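Right, Drancombe nursery update, as a few of you asked. We've got a place!! Two full days and a morning, starting in September 🎉

1/ Went round at 8.30 for the drop-off tour. Parking is a squeeze (11 spaces, shared with the Rolstead Centre).
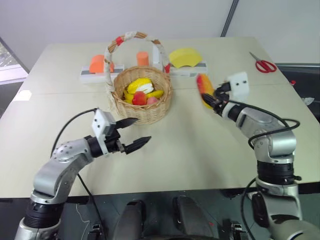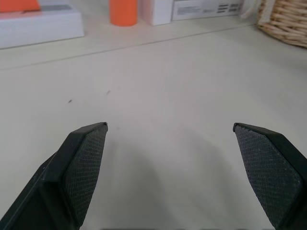
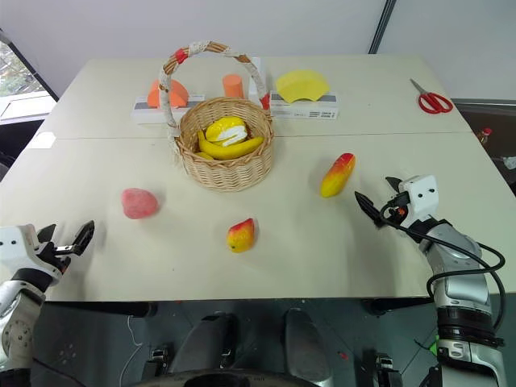 Pale tabletops, all three.

2/ Deposit is £85, which you get back after the first term. Lunches are extra and I forgot to ask how much, sorry.

3/ Waiting list for the baby room is still long, so if you're due in spring, ring them now!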